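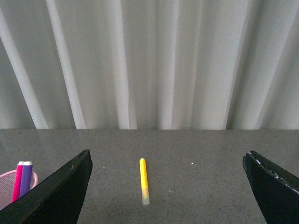
Why must a concert be so loud? I have asked this for many years, and I am always told that I am getting old. I am 40, and I like drums.

Print | E-mail

Last July I heard the choir of Ulla Hägglund in the old hall at Breller. There were 30 singers and 2 microphones, and I heard every word. The week after, a band played in the same hall with a wall of loudspeakers, and I could not say in which language they sang.

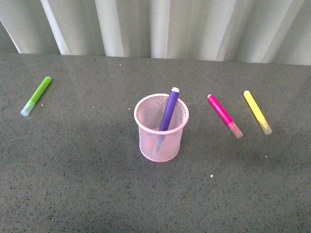
A good hall already does half of the work. The builders of Breller knew where a voice would go, and they left soft things where the sound should stop. A plain white curtain in deep folds, like the one hanging behind the grey table, is for me a better friend of music than another amplifier. Cloth is cheap and it does not need a technician. 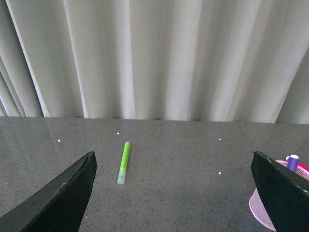
Who wants it louder?

I do not believe it is the public. At the Vandesa festival I saw parents put their hands over the ears of their children, and they stayed because they had paid for the tickets. The musicians wear earplugs. To me this is a strange way to share a song.

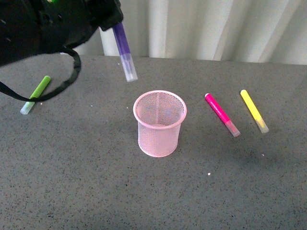

TORVIK, April 4, 2025

Tonight Odix plays here, and I have bought a ticket in the last row. I would gladly pay more for a quieter evening.

Print | E-mail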